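# Call for participants: Getby simulated manipulation project, July intake

The Getby student robotics club is seeking members for its next simulation project. Work is done in a rendered kitchen with a single arm, and the current task set covers mugs, a shelf and a countertop. 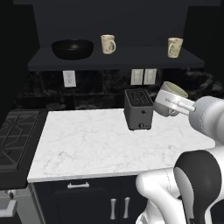
## What the project is

Participants write and tune control code for household pick-and-place tasks. All work runs in simulation on the club's own build, called Grokari. The task set has 22 tasks at present. Most involve grasping a mug, moving it clear of nearby objects and releasing it upright at a target position. The harder ones add a toaster or a bowl as an obstacle, or start the mug in an awkward orientation.

Each task is run from randomised start positions and scored by Groltus, our scoring script. The script logs completion, contact with anything other than the target object, and time taken. The last group recorded 426 scored runs. Their logs and code are available to new members from the first session.

At the end of the term, teams enter their controllers in the Mbeki Round, our internal competition. It uses tasks that are withheld until the day.

## Places available

There are 20 places, filled in teams of two. You may apply with a partner or be assigned one. Members of the previous group may reapply but are not given priority.

## Who can apply

You must be enrolled in a certificate, diploma or degree program at the Getby campus. Any year level is accepted. You will need:

- working knowledge of Python, including reading other people's code
- basic familiarity with vectors and coordinate frames
- a laptop that can hold a remote session open for a full evening

Experience with inverse kinematics, motion planning or physics engines is useful but not required. If you have never used version control, complete the library's short course before the first session.

## Time commitment

Sessions run one evening a week in the second-floor computer lab and last almost 2 hours. Expect a similar amount of work between sessions, more in the fortnight before the Mbeki Round. Attendance at the first two sessions is compulsory, as accounts and simulator time are allocated then.

This is an unpaid activity and carries no course credit. There is no joining fee.

## Tasks for each team

1. Reproduce the baseline controller's results on the mug tasks.
2. Choose one failure type from the logs and write a short analysis of it.
3. Modify the grasp or approach behaviour and rerun the full set.
4. Submit code and a report of no more than four pages.

Teams may swap tasks with one another after step 2. Changes to the scene files or the scoring script are not permitted in submitted work. Report suspected scoring errors through the issue tracker, with the run log attached.

## How to apply

Collect an application form from the club noticeboard outside the lab, or ask for one at the campus library desk. Attach a code sample of any length that you wrote yourself, and a paragraph on a program of yours that did not work and how you traced the fault. Team applicants should submit separate forms and name each other.

Applications close at 5 pm on the last teaching day before the July intake. Late forms go on the waiting list. Applicants will be notified by student email, and unsuccessful applicants may attend the Mbeki Round as observers.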